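Re-tensioning, grip size and a bat that was too heavy

I changed bats in October and have spent the winter nets working out what I did wrong with the old one. These are my notes, cleaned up a little. They apply to club cricket on slow pitches. I play in the second team at Tillthorpe, bat at five or six, and score most of my runs square of the wicket on the off side when I score any at all.

The old bat was a Charpentier, bought on the strength of how it felt in the shop. Picked up for three seconds in a warm room, it felt fine. The middle was low, the edges were thick, and the balance point sat well down the blade. On a dead weight basis it was only slightly heavier than what I had used before. The problem is that dead weight tells you very little. What matters when you are late on a ball at chest height is how hard the bat is to rotate, and a bat with wood low in the blade is harder to rotate than a heavier one with the wood further up.

I didn't measure any of this until the season was over. During the season I just noticed that I was getting out in the same way. Cut shot, top edge, caught behind or at backward point. I put it down to footwork and did drills for footwork. The drills did no harm, but the top edges carried on.

The test I ended up using is simple. Hang the bat from a pivot at the top of the handle, let it swing through a small angle, and time a run of complete swings. A longer period means the wood is effectively further from your hands. You also need the balance point, which you find by laying the bat across a ruler edge, and the weight, which you can get from a kitchen scale. With the three together you can work out the moment of inertia about the top hand. The math is first-year physics and there are calculators for it. I used a spreadsheet.

A few warnings. The pivot has to be stiff. My first one was a screw in the garage door frame, and it moved enough to make the results useless. Take the rubber grip off first or leave it on for every bat, but don't mix. Keep the swing small. And repeat the whole thing on another day before believing it. My numbers from the first Monday and the second didn't agree, and the cause was the screw.

Once the pivot was fixed, the ranking was clear. The Charpentier was the hardest to turn of the four bats I could borrow or dig out. The easiest was an old Fomura with a cracked toe, a bat I had given up on years ago because it looked thin. In the nets I was on time with the Fomura against the machine set at 65 miles an hour and late with the Charpentier at the same setting. I hit 300 balls with each over the winter, all short and outside off, in blocks of 40 or less so that I wasn't just measuring how tired I was.

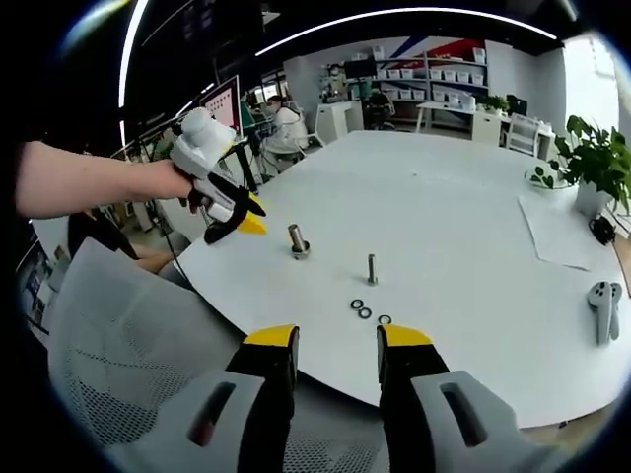 Charpentier users will tell you that you simply aren't strong enough, and one of them did. Stistby, commenting under my last post on bats, wrote that a low middle is the whole reason to buy one, that he makes his runs off the front foot on pitches where the ball never gets above the knee, and that if I insist on cutting everything I should expect to need a different tool. He added that the swing test ignores the bottom hand, which on a drive does a lot of the work.

The first part is fair. On low pitches, driving, a low middle puts the wood where the ball is. If I played that way I would have kept the bat. The point about the bottom hand is more interesting and I don't have a complete answer. The pivot test assumes rotation about one fixed point, and a real swing has no fixed point. The hands travel, the wrists uncock late, and the bottom hand pushes. But a bat that is harder to turn about the top of the handle is also harder to turn about a point a few inches lower. The gap between two bats changes in size when you move the pivot. For the four I tested, I ran the calculation again with the axis moved down to where my bottom hand sits, and the order was the same. It could change for two bats that are very close.

The other thing I got wrong was the grip. I had two rubbers on the Charpentier, because the handle felt thin. A thick handle makes most people hold tighter with the bottom hand. It also adds weight at the top, which brings the balance point up and makes the bat feel lighter in the pickup without making it any easier to swing. I suspect this is a large part of why people like a double grip. It was certainly why I liked it. With one rubber the bat felt worse when I lifted it and behaved the same when I swung it.

My current setup is a mid-middle bat with a single grip and an oval handle. The oval matters more than I expected. With a round handle I could let the face open by a few degrees on the cut and not know. With the oval I can feel it. I have left the toe guard on and the face sheet off. Knocking in took 3,000 strikes with the mallet, spread over several weeks, most of them on the edges and toe. I did them on the back step with the radio on and finished before the neighbors' children went to bed.

As for results, there isn't much yet. Indoor nets are played on a surface that bounces evenly, and Tillthorpe's square does nothing of the kind. What I can say is that in the same drill, with the machine at the same setting, I now miss or top-edge far fewer cuts than I did with the Charpentier. Some of that will be practice. I changed the bat and did more work on the shot in the same months, so the two effects can't be separated, and I'm not going to go back to the old bat for a control group.

If you want to try the pendulum test on your own bat, a few practical details. Use a bolt through a clamp and put the clamp on something heavy. Time at least ten full swings and divide. Write the pivot distance down, because you will forget it. Weigh the bat on the same day, since willow takes up moisture and a bat stored in a damp shed can change by more than you would guess. Compare your bats only against each other and don't set them against numbers from somebody else's garage.

I still need to sort out the leg side. The short ball at the ribs is a separate fault and the new bat has done nothing for it. I roll the wrists too early and hit it straight up. The plan is the same machine, a softer ball and a line on middle stump, starting when the hall is free again after the badminton league finishes.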